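About Drasa

Who we are

Drasa is a robotics workshop of four people, and we love two-armed robots! We teach pairs of arms to share everyday table work - sorting, packing, handing things over - and nearly all of it starts in Kesoler, our simulator, before a real motor turns.

The fault that shaped us

Our second project, Skindness, was about gentle grasping. It went beautifully for 300 runs in simulation, so we moved it to the real arms. On the first morning one hand closed on a block and kept on squeezing. The grip limit had been typed in the wrong units, and Kesoler, bless it, had been quietly clipping the value for us all along. We lost two fingers and a tray (everyone was behind the guard, thank goodness) and spent a very long week reading our own code.

We came out of it with a new habit. Every grasp now gets 2,000 simulated runs with the clipping switched off, and we plant faults on purpose: a stuck joint, a late signal, a wrong unit.
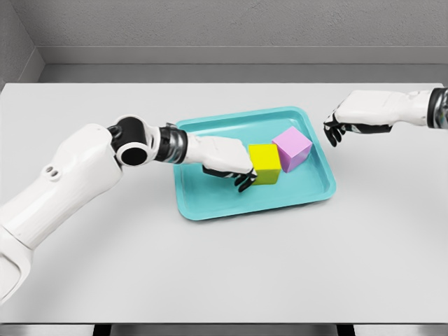
Any run that goes over the force limit stops the whole batch, and a person has to read the log before it starts again. It's slower, and we've grown very fond of it - some of our best ideas have come out of those logs.

Come and see us

We're in the Didenko building, second floor. Visitors are welcome, and so are stories of your own faults!

Page updated July 10, 2023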